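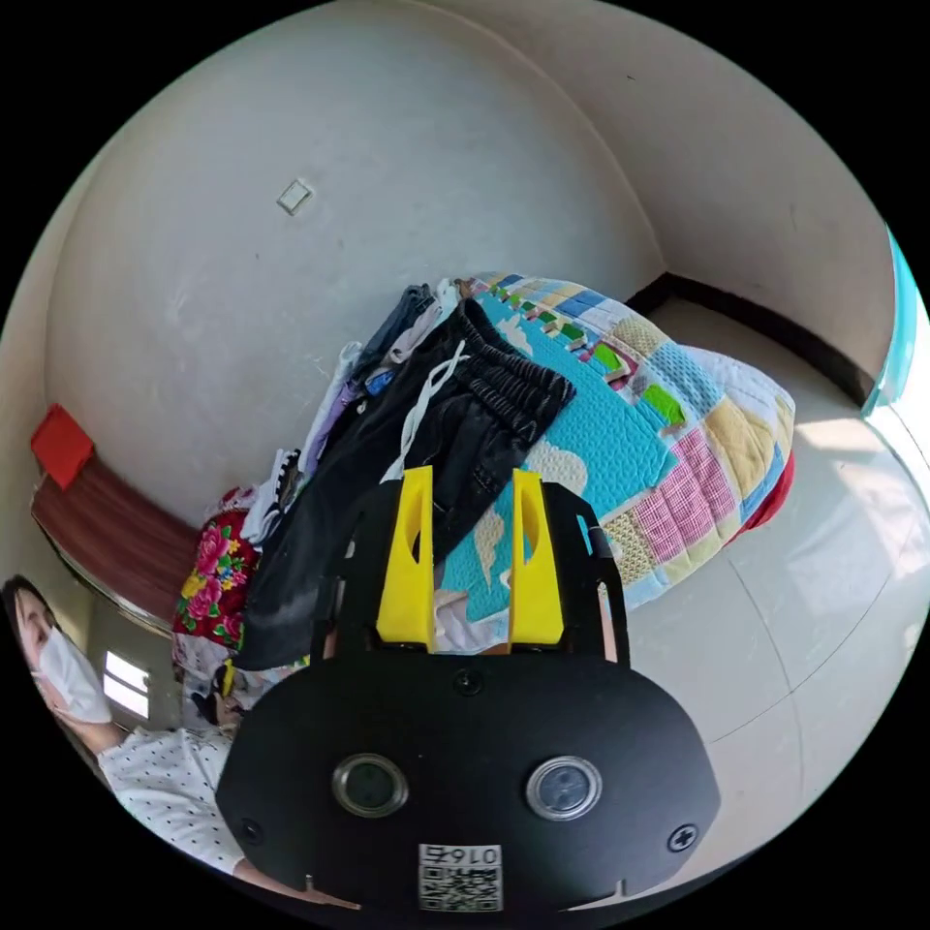
My landlord has raised the rent by 540 dollars, effective December, and included a flyer about gratitude. I have lived in Hopkin nine years and had planned to be buried from this apartment. Moving means deciding what I own, and I decide badly. A heap of clothing on a patchwork quilt is as far as anyone gets on the first day, me included. Then you find a coat you forgot about and go to lunch.

The cheaper places are all out in Firnholm, where the listings say "character" and mean stairs. I saw 2 of them. One had a shower in the kitchen — handy, I suppose, for pasta. The other wanted a 3000 dollar deposit and a letter about my goals.

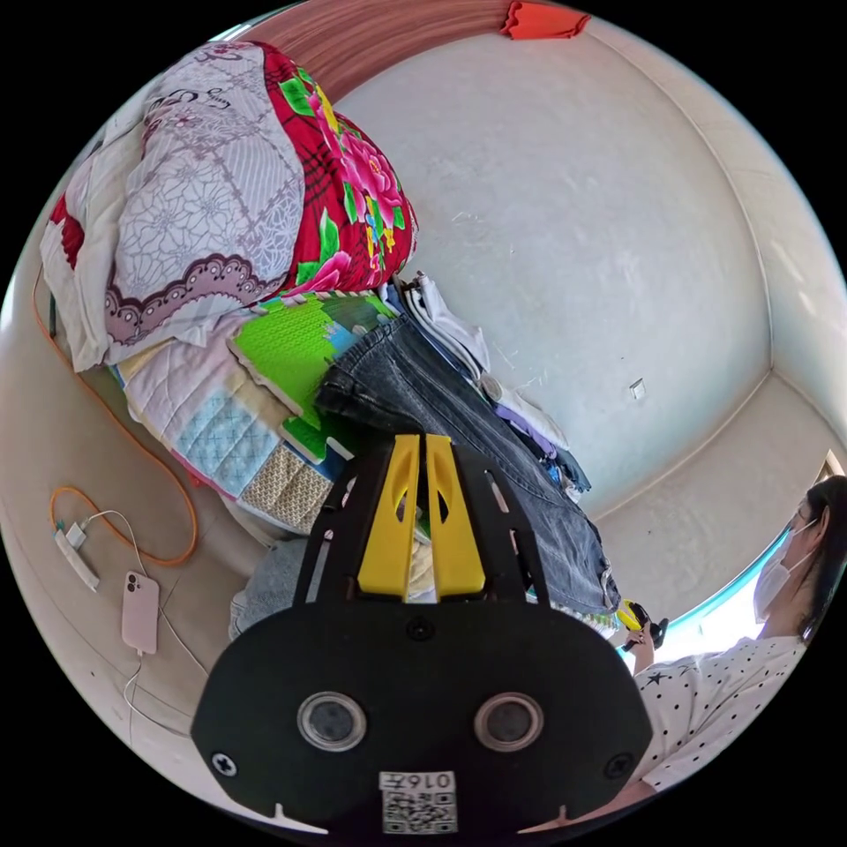 Gülizar Kahraman thinks I should haggle, on the grounds that an empty apartment costs him more than I do. I drafted the email. It's very firm. It's still in drafts.

Filed under: Home, Grumbling

2 comments

Orhun Kılıçarslan
Send the email. Mine came down a little when I asked.

Nazmiye Duman
Was the kitchen shower the one on the hill? I lived there! Bring a mop.

Back to top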